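Planning a Local Fair: Notes for Week 5
The midway, the rides and the people in the queue

Tutor: Junpei Kuroda
Notes updated 2020-05-22

Hello again, everyone. These notes go over what we covered in the session, with a few extra bits that I ran out of breath for (I always think I have more time than I do, and then the bell goes). Please read them before you start your layout plan, and have your copy of the Anley showground map beside you while you do, as I refer to it quite a lot.

We began with the question of where the midway should go. Most of you put it right inside the main gate, and I can see why! It is bright, it is noisy and it tells people they have arrived. The trouble is that families stop dead the moment they see the first ride, and everyone behind them stops as well, and before long you have a crowd standing in the road. At Anley the rides used to begin just past the ticket booths, and on opening night the queue went back past the car park entrance. They moved the first ride 36 metres further in, put the lemonade stand and the programme seller in the gap, and the gate has been a much happier place ever since.

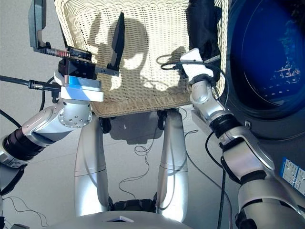
Next we looked at how a ride company is booked. The one in our case study is Jolano, a family firm which brings its own generators and its own ticket kiosks. You write to them in January for a summer fair, and January is none too early, as the good weekends go quickly. The agreement should say who pays for the water, who sweeps up at closing time, and what happens to the money if a storm shuts everything down halfway through the evening. Do read the storm clause twice. I have sat in more than one very long meeting over a storm clause, and I wouldn't wish it on any of you.

Wristbands or single tickets? We had a lively talk over this one, and I was delighted. A wristband brings people in early and keeps them there, and parents like knowing what the night will cost. Single tickets are kinder to grandparents who only want one turn on the big wheel with a small person. In the case study the fair offers both, with 600 wristbands set aside for opening night and the rest of the evening's trade done by ticket. You may choose either for your own plan, or a mixture, so long as you tell me how you came to your choice.

A word on the ribbon cutting, which several of you left out altogether. It matters more than you'd think. The people chosen to cut the ribbon bring their relations, their neighbours and half their street, and the local paper likes to have faces it knows. Keep the speeches to 2 at the very most, and have somebody hold the scissors who won't wander off with them to look at the calves. 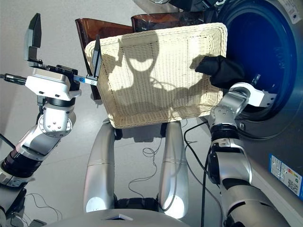 Department of Events and Community Recreation, Tadard College

The last part of the session was on livestock and noise. Animals that have travelled in the heat need a quiet first evening, so the barns go on the far side of the showground from the loudest rides, with the craft hall and the baking tent in between. On the Anley map you'll see the Chiba Barn tucked in behind the trees. It holds the sheep and the young cattle, and the path to it is wide enough for a trailer, which you should check for any barn in your own plan. Exhibitors arriving after dark will thank you for a light at each bend.

For your coursework, please draw up a layout for an opening night with 1000 visitors. Mark the gate, the midway, the food stalls, the barns, the first aid tent and the way in for an ambulance. Add a page of writing to go with it, saying where you expect people to bunch up and what you would do to help them along. Pencil is perfectly fine, and so is a plan with crossings-out, as I enjoy seeing how you changed your minds.

If you miss the next session, a friend can hand your plan in for you. We'll be doing parking, so bring a ruler.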